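你有没有摸过小宝宝的衣服?软乎乎的,像一小朵云!可是你知道吗,这么小的一件衣服里,藏着好几种完全不同的布。今天我们就来当一回“布料侦探”,看看它们各有什么本领。

## 会伸缩的罗纹布

先找一找你自己的袖口或者袜口。是不是有一条一条细细的竖纹?用手轻轻一拉,它就变宽;一松手,它又缩回去了。这种布叫**罗纹布**。

它为什么会伸缩呢?秘密在织法里。罗纹布是用一根根纱线绕成小圈圈织出来的,一列圈圈凸起来,旁边一列凹下去,再一列又凸起来,就像手风琴的风箱。你一拉,风箱打开;你一放,风箱合上。

宝宝的脑袋圆圆大大的,脖子却很短很细。领口要是不能伸缩,穿衣服的时候可就麻烦啦!所以做宝宝衣服的人特别喜欢用罗纹布做边。
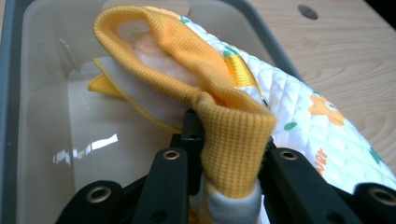
## 鼓鼓的绗缝布

第二种布摸起来像一块迷你小被子,它叫**绗缝布**。“绗”这个字读作 háng,意思是用长长的针脚把几层布缝在一起。

绗缝布通常像三明治:上面一层布,下面一层布,中间夹着蓬松的棉。要是只把四周缝起来,中间的棉就会跑来跑去,洗几次就挤成一团,一边厚一边薄。聪明的裁缝想了个办法:在布上缝出一道道斜线,斜线交叉,变成一个个菱形的小格子。每个格子都像一间小房间,棉花住在里面,哪儿也去不了!

格子中间鼓起来,缝线的地方凹下去,所以绗缝布看上去胖嘟嘟的。棉里还藏着许多空气,空气不容易让热量跑掉,宝宝就暖和啦。白底上印几朵橙色的花,再添几片绿叶,就更好看了。

## 毛茸茸的里子

把衣服翻过来,有时会发现里面还有一层短短的绒毛。这是**绒布里子**。绒毛又细又密,贴着皮肤很舒服,也能留住一层暖空气。

波兰有位做童装的叔叔,名叫 Roman Stępień。他告诉我们,他选里子的时候从来不用手掌摸,而是用脸颊蹭一蹭,因为脸颊比手掌更容易察觉到扎人的小毛毛。你也可以试试看:先用手摸毛衣,再用脸蹭一蹭,感觉一样吗?

## 给布边穿上“小外套”

布剪开以后,边上的线会一根一根跑出来。怎么办?可以用一条窄窄的布把边包起来,这叫**包边**;也可以在边缝里夹一条细细的布条,这叫**滚边**。白布配上黄色的细边,像给画画了一个框,既漂亮又结实。

## 动手试一试:布料侦探游戏

请大人帮你找几件不要紧的旧衣服,再找一张干净的桌子。桌面收拾干净,布就能摊得平平的,纹路也看得更清楚。

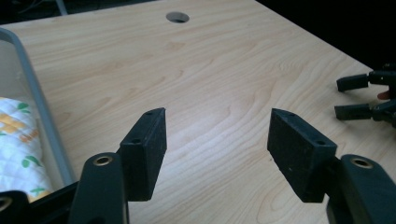

1. 选一件有罗纹领口的衣服,平放好,用尺子量一量领口有多宽。
2. 请大人轻轻拉开领口,你再量一次。我们的小读者 Kianoush Hashemi 量过一条发带,拉开以后多出了 7 厘米!
3. 闭上眼睛,请朋友递给你一块布。只用手指摸,猜猜它是罗纹布、绗缝布,还是绒布。
4. 拿放大镜看看缝线。针脚是直的还是弯的?线和布是同一个颜色吗?
5. 把你的发现画在本子上,每种布画一个小方块。

玩完以后,记得把衣服叠好。叠绗缝的衣服时别压得太紧,让里面的棉喘口气,它才会一直蓬蓬的。

## 小词典

**纱线**:把很多细小的纤维捻在一起做成的线。

**针脚**:缝衣服时,线在布上留下的一小段一小段痕迹。

**纤维**:比头发还细的小丝,可以来自棉花,也可以来自羊毛。

12 月天气冷,正是找厚衣服来观察的好时候。家里的被子、手套、帽子都可以翻出来看一看,说不定你会找到第五种、第六种布呢!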